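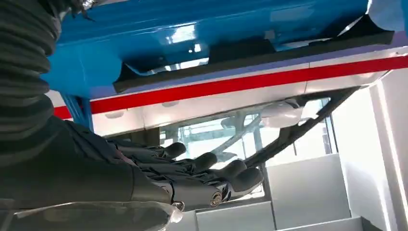 Stiff fingers in the morning after starting pottery, should I stop?

Orathai Limsakul

Hello everybody. I am 52 and I began a pottery course in October at the Plulach studio. I go two evenings, and at home I also knead clay for 20 minutes before dinner. Since the last month my fingers are stiff when I wake up, mostly the right hand. After breakfast it becomes better. There is no swelling that I can see. I already paid for 9 more lessons and I do not want to lose them. Is it normal for a beginner, or must I take a break? Also, is softer clay a good idea?

Chalerm Khamphan

I had the same in my first year. Two things helped me. First, I stopped to knead at home and bought clay which is already prepared. It costs a little more, but my hands thanked me. Second, I keep my hands in warm water for some minutes in the morning, then I open and close them slowly, without force. Do not squeeze a hard ball, for me this made it worse.

Softer clay is easier, yes, but it falls down more on the wheel, so ask your teacher how wet is too wet.

If the stiffness stays longer than an hour, or if a joint gets red or thick, please see a doctor and do not wait until the course is finished. You can ask the studio to move your lessons. Mine agreed when I explained it.

Hou89

just use gloves, my aunt has this too and she is fine. what kind of wheel do you have?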